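News & Media > Press Releases > Toys and Play

Killow to open toy lending library in former Štěpánek shop

10/09/2026

Killow, the family services group, will open a toy lending library in the former Štěpánek shoe shop on the corner of the market square. The library will lend toys, puzzles, board games and building sets to families with children up to the age of eight. It will be open four days a week, with late hours on one evening for parents who work during the day.

The opening stock is 400 items. Most were bought new with a grant from the Erby Foundation, and the rest were given by local families during the summer. Donated toys were checked for missing parts and damage before they were added to the catalog. Toys that did not pass were returned to the donor or recycled.

Membership costs $16 a year per household. Members may borrow up to three items at a time and keep them for three weeks. A loan can be renewed once if no other family has asked for the item. Households that already receive help through Killow's meal program will join free of charge and do not need to fill out a second form.

"Children move on from toys quickly, and good ones cost a lot," said Oldřich Urban, director of Killow. "We heard from parents who had closets full of things their kids had stopped using, and from other parents who could not buy much at all. A library helps both."

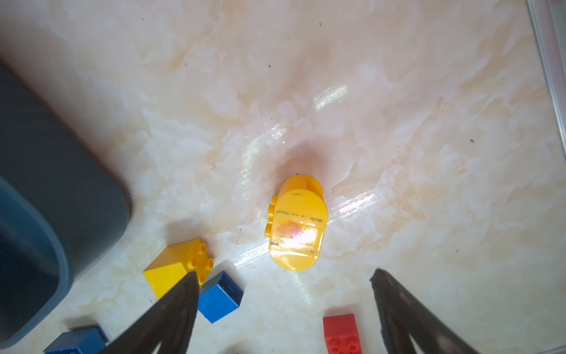

Building sets will be packed in zippered bags with a printed list of contents. Families are asked to check the list when they pick up a bag and again before they bring it back. One or two lost pieces will not lead to a fee. If a set can no longer be used, the member will be asked to pay half of its purchase price, up to a limit of $20.

All returned items will be cleaned before they go back on the shelf. Hard plastic toys will be washed in the sink room at the rear of the shop. Fabric toys will be sent out weekly to Zolow Laundry, which has agreed to a reduced rate for the first year. Board books and cardboard puzzles will be wiped down and set aside for a day.

The shop has been closed for two years. Work on the building included new lighting, a wider front door, a ramp from the sidewalk and a restroom with a changing table. The original shelves along the back wall were kept and repainted. The total cost of the work was lower than planned, and the remaining money will go toward large-print games and toys for children with limited hand strength.

A play corner near the window will be open to members and non-members during regular hours. Children must be with an adult. Snacks are not allowed in the play corner, but there is a bench outside.

Killow has received 312 early sign-ups. Those households will get their membership cards by mail at the end of September and may reserve items by phone before the doors open. New members can sign up at the front desk with proof of address.

Donations are paused while the current stock is being labeled. Killow will post a list of wanted items when it is ready to accept more.

Media contact: Killow Press Office, Market Square entrance, second floor

Get our news once a month. Enter your email to subscribe. You can unsubscribe at any time.

© Killow. All rights reserved. | Contact us | Back to top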